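How Does the Clock Know Who Won the Swimming Race?

By Diane Caron
2019-05-05

Have you ever watched a swimming race where two swimmers came to the wall together? You looked at one, you looked at the other, and you could not say who was first. Then the big board on the wall showed the names and the times, and one swimmer jumped up and down in the water. How did the board know?

A long time ago, people did this work with their eyes and a stopwatch. Each lane had a person standing at the end of the pool. When the start signal sounded, the person pressed the button. When the swimmer touched the wall, the person pressed again. It sounds easy, but try it with a friend! Your thumb is always a little bit late. One person is late by a small moment, and another person is late by a bigger moment. In a close race this is a problem.

Today, in big races, the swimmer stops the clock with their own hand. At the end of each lane hangs a flat, thin plate. It is called a touchpad. It goes down into the water, and the swimmer must push on it at the finish. Small waves do not stop the clock, but a hand does. This is why coaches always say "Finish hard!" A soft touch with the fingers is sometimes not enough for the pad to feel.

The start is also connected. The starter says "Take your marks," and all the swimmers become very still. Then comes a loud beep, and a light flashes. At the same moment, the clock begins for all the lanes together. Behind each starting block there can be a small speaker, so that the swimmer in the far lane hears the beep at the same time as the swimmer in the near lane. Sound needs time to travel across the pool!

From the touchpad a wire goes to a timing box, and from the box the times go to a computer. The computer puts the swimmers in order, from the fastest to the slowest, and sends the result to the big board.

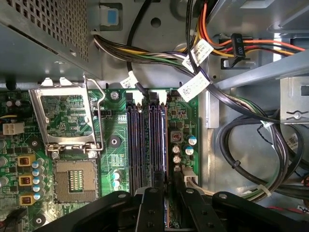
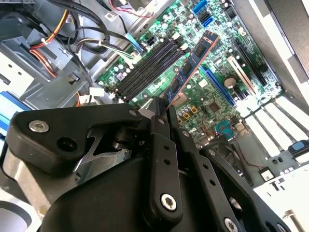 Inside a desktop computer. The second picture shows a blue memory module near the black memory slots.

The times have two numbers after the point. These are hundredths of a second. If you clap your hands one time, many hundredths have already gone! So if one girl swims 30.15 and another girl swims 30.16, the first girl wins by one hundredth.

Why do we not use even smaller parts, like thousandths? The reason is in the pool itself. When workers build a pool, they cannot make each lane exactly the same length. One lane can be longer than the next by less than the thickness of your fingernail. In a thousandth of a second, even a fast swimmer moves only a very short way, so the wall could decide the winner, and this is not fair. When two swimmers have the same time, they share the place. Sometimes two swimmers both receive the gold medal.

What about relays? In a relay, four swimmers swim one after another. The next swimmer stands on the block and waits. The feet may leave the block only when the teammate touches the wall. The arms can already be moving – this is allowed – but the toes must still be there. Some blocks have a sensor which feels when the feet go away. If they go too early, the team is disqualified. That means their result does not count, even if they touched first.

And if a touchpad does not work? There are also buttons. A timekeeper stands behind the lane and presses the button when the swimmer touches. If the pad made a mistake, the judges can use the button time.

Try it yourself

Ask two friends to time you with stopwatches while you run from one tree to another. Do not let them see each other's watch. Then compare the two times. Are they the same? Now do it again and look at the hundredths.

Words to remember

Touchpad – the plate on the wall that stops the clock.
Hundredth – one second cut into 100 equal parts; one of these parts.
Relay – a race for a team, one swimmer after another.
Disqualified – when a result does not count because a rule was broken.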